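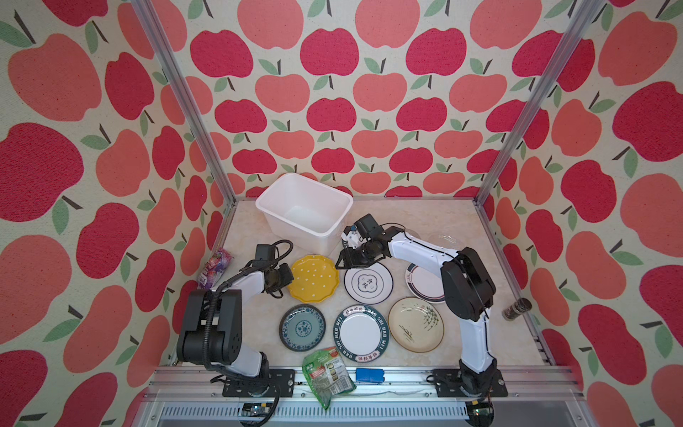
Kazimiera Kubiak says I have been making apple butter wrong my entire adult life, and she said it so kindly, with her hand on my arm, that it took me until I was back in the car to feel insulted. Too much sugar, she told me, and put in far too soon, so all I was ever tasting was candy with cinnamon on it.

Well. I've made it every fall for 9 years and given jars of it to people I love, and they have all said thank you, so you can imagine the drive home. But I had a bag of apples waiting on the back porch (a mix, mostly the tart ones from the Brorel orchard, plus a few soft sweet things from the tree behind the garage that I can never get a straight answer about), and I figured I could give up one batch to find out.

Her way goes like this, as best I can remember it. You quarter the apples and leave the peels on, which I had always taken off, for hours, standing at the sink with my back aching. You cook them down in a little cider until they slump, and then you push the whole mess through a food mill. Then the pulp goes in a wide roasting pan in a low oven with nothing in it at all. No sugar or spice, not even the lemon. You stir it when you walk by. When it's gone dark and a spoonful on a cold plate doesn't weep water around the edges, then you taste it, and only then do you decide what it needs.

I put the pan in after breakfast and I'm afraid I opened that oven door every time I passed through the kitchen, which in my house is a lot, because the phone and the dog's leash and the good chair are all in there. My mother used to make hers on top of the stove in the big Mikkelsen pot, and it would spit at you like something alive. She had a long spoon just for that, and a dish towel wrapped around her wrist, and we kids were not allowed past the table. I still have the spoon! The pot went to my brother, and I have mostly forgiven him.

What surprised me was how slow the smell was to come. With the sugar in from the start, the whole downstairs smells like a fair by mid-morning. With plain apples there was hardly anything until after lunch, and then there it was in the upstairs hall, deeper than I'm used to and a little like raisins.

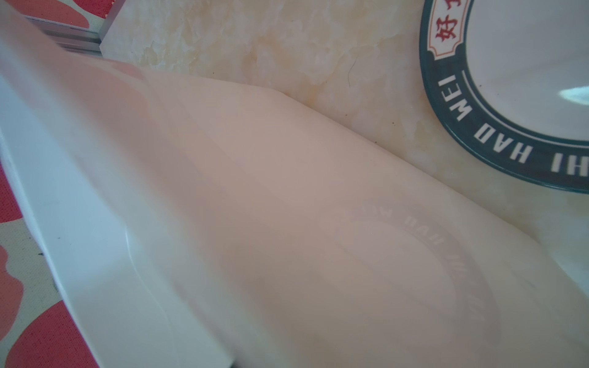 Elínborg Mogensen wrote to me after last year's post to say that she stirs in a pinch of salt and a spoonful of vinegar right at the end, and that her family would riot if she quit. I meant to try it then and lost the note. It turned up in April inside a seed catalog, so this time I had it stuck to the cupboard door and ready.

I did the salt. I did the vinegar too, with my eyes half closed. Then a bit of brown sugar, maybe a third of what I'd normally use, and some cinnamon, and I stood there eating it off the spoon with my coat on, already late to pick up my husband.

He likes the old kind better, for the record. He says this one tastes like it's trying to teach him something. But he had it on toast that night and again in the morning, so I'm not sure how much weight to give the review. I'm going to do a small batch the old way just for him, and for my neighbor, who puts it on pork chops and doesn't care for change.

The batch made fewer jars than I'm used to, so if you usually get one from me, you may be getting a smaller one this year. Please send back the lids if you still have them. Kazimiera gets the first jar. I haven't decided whether I'm going to tell her she was right or just hand it over and talk about the weather.

Posted 22 October 2023

Home Kitchen Garden Letters Archive Contact

2 comments 3 shares

Related posts
The pie crust I finally stopped fighting with
What to do with too many green tomatoes
My mother's spoon drawer
A rainy week in Dravusora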